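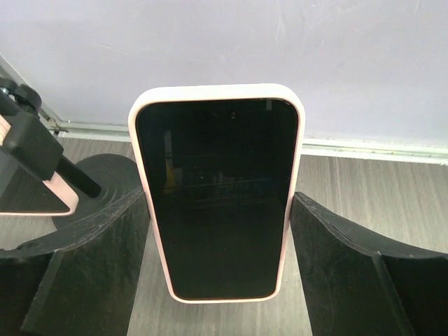 The arm took up one bench of a shared workshop for most of the winter, and its builder, a retired instrument fitter, would prefer to talk about the fingers. The rest of the machine came mostly from parts: a secondhand Clellia arm, a Duman motor driver, a power supply out of a scrapped printer. The fingers were made at the bench and remade many times. Their job is to hold flat, smooth objects upright by the edges without touching the face. A phone in a pale pink case, screen off, is the usual test piece, held with one fingertip on each side.

"Everything people hand you in a workshop is a block or a tube," the builder said. "Those are easy. A phone is thin, it has rounded corners, and the case gives a little when you squeeze it. You find out quickly what your grip force is."

The force is set in software as a motor current limit. The first version closed at a fixed speed until the current rose past a threshold, then stopped. That worked on wood and failed on soft cases, where the current climbs too slowly to give a clean edge. The current version closes in two stages. It moves fast to a point just short of the expected width, then creeps, and looks at the slope of the current as well as its level.

"The slope is what I should have used from the start. The level drifts when the motor warms up. I had a table of corrections for that, and I threw the table out."

The shape of the tips took longer. Early fingers had wide flat pads, and any error in wrist angle put the load on one corner of the pad, which turned the phone as it was lifted. Narrow tips let the object settle, but it can then swing about the line between them. The builder's answer was to keep the tips narrow and place them close to mid-height, so that there is little weight to swing either way.

"A bit below the middle is fine if you move slowly. If you want to move fast you need a wider contact, and then you need a better wrist than mine."

A log is kept in a plain text file. It holds 3493 grip attempts, of which 474 are marked as slips. The builder does not treat that as a failure rate. Many of the slips were deliberate, made by lowering the current limit until the object moved. Almost 40 of the remaining ones came from a single evening when a set screw in the left finger had backed out.

"I replaced software for two hours before I put a wrench on it. The log says so. I left the notes in."

The control code runs on a small board the workshop already owned. It was written with a library called Serner, which the builder likes for its timing functions and dislikes for its error messages. Wiring to the wrist goes through a Driltus connector, picked because it can be undone with one hand.

Asked what comes next, the builder named the cable to the wrist, which still catches on the elbow joint when the arm folds fully. A longer loop fixes that and snags on the bench vise. The new route runs along the underside of the forearm, and the clips for it are cut but not yet drilled.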